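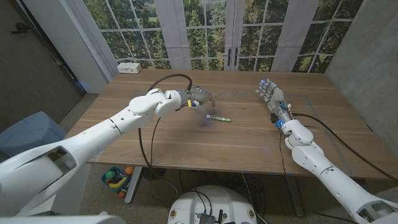 3.2 Labeling and sorting of returned forms

Paper survey forms came back to the Vinport office in mixed batches, and the order in which they arrived said little about the household they came from. Each form was therefore given a route code before any answers were read. Coders wrote the code by hand in the top margin, using one color per town: blue for Vinport, red for Trarkton, and green for Drakos. The pens were ordinary markers. We had first tried printed stickers, but these came loose from the recycled paper used in the April mailing, and 51 forms had to be matched again by hand from the return envelopes.

Figure 2. Green marker on a tabletop.

The survey went to 3,372 households on the three bus corridors. Of these, 1,946 sent back a form with at least one trip recorded. Forms with no trips were kept in a separate box and are treated in Section 5, where we look at people who had stopped riding altogether. A form was counted as complete if it gave a starting stop, an ending stop, and a departure time for every trip listed. Where the departure time was missing but the route and direction were clear, we kept the trip for the stop-level tables and left it out of the waiting time analysis.

Stop names caused more trouble than times. Riders in Trarkton often used the name of a nearby store or church instead of the posted name, and several of those buildings had closed or moved. We built a list of local names from the first forms coded and added to it as new ones came up. When a name could refer to two stops on the same route, the coder marked the trip as unresolved – it was then assigned to the pair as a whole, with no attempt to pick one stop over the other. The same rule was used in the Drakos forms, although the problem was less common there.

Color coding had one effect we did not plan for. Coders working on a pile of a single color became faster but also began to fill in missing directions from habit, most often on the morning trips toward Vinport. We noticed this when a second coder went through a set of Drakos forms and left blank several directions that the first had entered. After that, piles were mixed before coding, and the forms already done were checked again for direction only.

Coded trips were entered into Kanero, the scheduling database used by the transit office, through a separate table that did not touch live schedules. Entry screens followed the layout of the paper form, including the order of the questions. Written comments were typed in full with spelling left as it was. Comments that named a driver were stored without the name, and the paper originals were returned to their boxes and locked in the records room until the analysis in Section 4 was finished.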